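Community Help > Desktop Computers > Memory

Print this page | E-mail this page

Second memory stick won't seat all the way in an older desktop
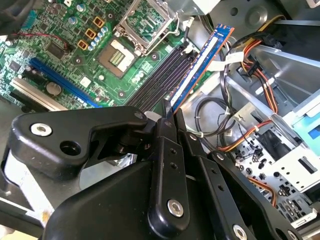
Rūta Kuusk
Do I need to take the cooler off to put a second stick of memory in my desktop, and how hard should I have to push? The computer is a Zirneo tower I bought used. It has one stick in it now and I bought a second one of the same type from Brekow. I pushed until the board started to bend and then I stopped. One end looks lower than the other.

Mwangi Gachanja
Leave the cooler on unless it physically hangs over the slot. Memory takes a firm push, more than most people expect, but the board should not bend much. If one end is sitting low and the other is high, take the stick out and start over.

Shut down, switch off the power supply, pull the cord, and hold the power button in for a few seconds. Lay the case on its side. Touch bare metal on the case before you pick up the memory. Open the latch on the slot. Some boards have one at each end and some have only one that moves, so look before you force anything.

There is a notch in the gold edge of the stick and a matching key in the slot. It is not in the exact middle. Line those up first. Set the stick straight down in the channel and press on one end with your thumb until it clicks, then the other end. The latch should close on its own. If you have to close it by hand, it is not in.

If the notch doesn't line up either way around, you have the wrong generation of memory and it will never fit. Check the label against the stick you already have.

geseron359
I had the same thing and there was dust in the slot. Canned air fixed it.

mwakyusa14
Check the manual for which slot to use for the second stick. On mine they are not side by side, you skip one. If it doesn't start up afterward, try each stick alone in the first slot the manual lists. Mine took a couple of minutes with a black screen the first time and then it was fine, so don't pull the plug right away.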